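Tilleck Hand-Held Gripper Pair
Safety and service notice

The Tilleck pair consists of a left and a right hand-held gripper, each carrying a marker cube for position tracking. It is supplied for recording household cleaning tasks.

Fault under notice
In November, Custach received reports of right-hand units that failed to release soft material. The fingers remained closed on a cloth after the trigger was let go. Of 222 pairs inspected, 9 showed the fault. No injuries were reported. Shaohua Xie of the service department traced it to a return spring seated too low in its housing.

Interim instructions
Users may continue light work with cloths – wiping chair legs and similar tasks – under the following conditions:
Keep the free hand away from the fingers.
Route the cable clear of the feet when seated or kneeling.
If the fingers do not open, unplug the unit before removing the cloth. 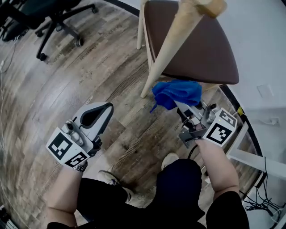 Replacement parts
Spring kit 679 is available at no charge and takes nearly 6 minutes to fit. Requests should be addressed to Ayane Tsuchiya, Custach Service, with the serial number of the right-hand unit.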